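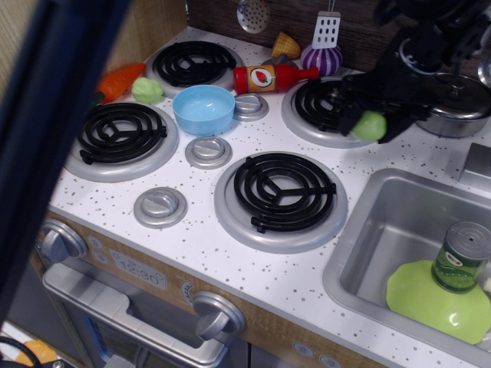 Nadhirah Teoh replied at 14:10 that the stock export from the Bivurstead shop still stops at row 901, with the same message as before: "unexpected end of record". She had cleared the browser cache and tried a second machine.

Status: open
Product: Buvlow catalogue module
Reported by: Bivurstead shop

The full catalogue holds 2,954 lines. The file that arrives has 901, and the last one is missing its price. Imports into Buvlow work. Only the export fails.

Checks so far:
Time limit raised from 22 to 300 seconds. No change.
Export run by category. Toys and play sets fails, all others complete.
Images switched off for that category. No change.
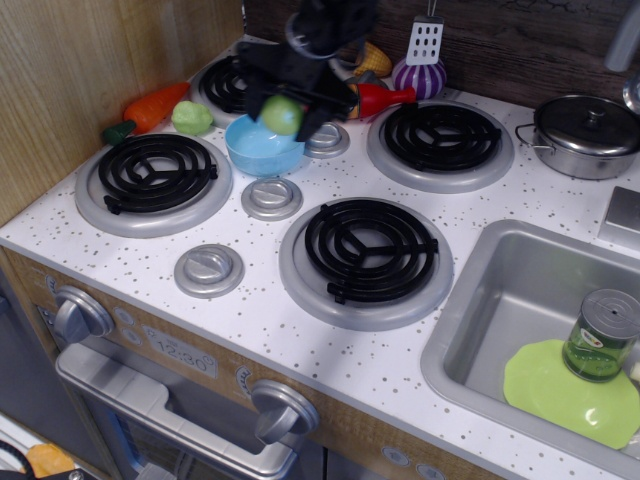

Row 902 has a line break pasted into the short description field, followed by an unclosed double quote. The export writer reads the break as the end of the record and gives up at the quote. Removed both by hand on the test copy and the export ran to the last line.

Next step: strip line breaks on save. Patch passed to Benkirane for review. Until it is in, please paste descriptions as plain text.

Knut Grube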